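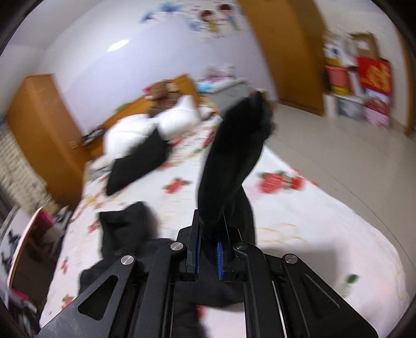

I have a confession to make, and those of you who have been reading this newsletter for a while will not be one bit surprised by it. I own almost nothing but black socks. I have owned almost nothing but black socks since I got my first job at Gisonska, where the dress code was one typed page and half of that page was about feet. I left Gisonska years ago. The socks came with me!

Anyway, this month's item is about sorting and folding them on the bed, which is where all my laundry ends up. I know some of you are table people. Bernadette Cronin wrote in after the last newsletter to say she does hers standing up at the ironing board, every pair, and she has the back for it. I don't. I like the bed. Black socks show up beautifully against a white bedspread, and mine is the one with the red roses and the goldish swirls that I have been told (by more than one of you) looks like it belonged to somebody's great-aunt. It did. She was mine and I loved her, and I will be keeping the roses, thank you.

The trouble with black socks is that they are all the same until they aren't. You pick up two, they look like twins, you roll them together, and then you get to work and one comes to your ankle and the other is halfway up your shin. Or one has gone a sort of tired brownish black and the other is fresh out of the pack. Under the bulb in my bedroom I can't tell the difference at all. So I now do the sorting in the morning with the curtains open, and that one change has probably done more for me than any drawer organizer I ever bought. And I've bought a few. The Amthorpe one with the little honeycomb cells is still in the closet if anybody wants it. The cells are too small for anything but a baby's sock, and it smells a bit like a new shower curtain.

My routine goes like this. I tip the whole load out near the pillow end and pull out anything that isn't a sock. T-shirts and so on get folded right away and put up by the pillows so they're out of the way. Then I take the socks one at a time by the cuff, give each one a good shake, and pull it out to its full length. You have to do the shake. A sock that has been through the dryer in a ball will lie to you about its size. Long ones go on the left side of the bed, short ones on the right, and any sock I have doubts about gets tossed down at the foot to be looked at later, usually by the window, with my glasses on.

After that it's just matching toes. I used to match by the cuff and I was wrong! Cuffs stretch. The toe seam is where you can see what brand it is, if you know your socks, and I'm sorry to say that I do now. My Plakley ones have a thick ridge right across the toes that I can feel with my thumb even if I'm watching TV. The cheaper ones I got in a bundle (never again) have a seam that wanders off toward the little toe like it has somewhere to be.

Then the folding. I was raised on the ball, where you turn one cuff down over the pair and stuff everything inside it. It's quick and it keeps them together, and my mother will defend it to her last breath, but it does ruin the elastic in the end. I now lay one sock on top of the other, fold the toe up to the cuff, and fold it over one more time. With long socks you'll need an extra fold or they won't stand up in the drawer. They do come apart if you go rummaging – my husband rummages – so I've given him his own side and what goes on over there is between him and his feet.

In February I did a proper clear-out and I wrote the numbers down on the back of an envelope, so you may as well have them. I had 91 black socks. An odd number, you'll notice, so I was in trouble before I even started. Out of those I made 35 pairs I would be happy to wear in front of a doctor. Four socks had holes and went straight into the rag bag, and 17 were left over with no partner that I could find anywhere, and believe me, I looked. I had the bed pulled away from the wall at one point. I found an earring and a library card.

I kept those singles in a pillowcase on the back of the bedroom door for a good while and a few of them did get married off in the end. One had been inside a fitted sheet the whole time. If you do nothing else after reading this, go and feel in the corners of your fitted sheets.

A couple of you asked whether the mesh wash bags are worth it. I've been using one from Degefa, the medium size with the zipper, and yes, I'd say so, as long as everybody in the house will put their socks in it. In my house that's nearly everybody. Don't overfill it or the ones in the middle come out still soapy. And zip it all the way – I left mine open an inch last week and had to peel socks off the inside of the drum.

Next time I'm planning to tackle pillowcases and why I've stopped ironing them, which I expect will get me some mail. If you've got a sock fold that beats mine, hit reply and tell me how it goes, and please go slowly, I'll be following along on the bed with a real pair.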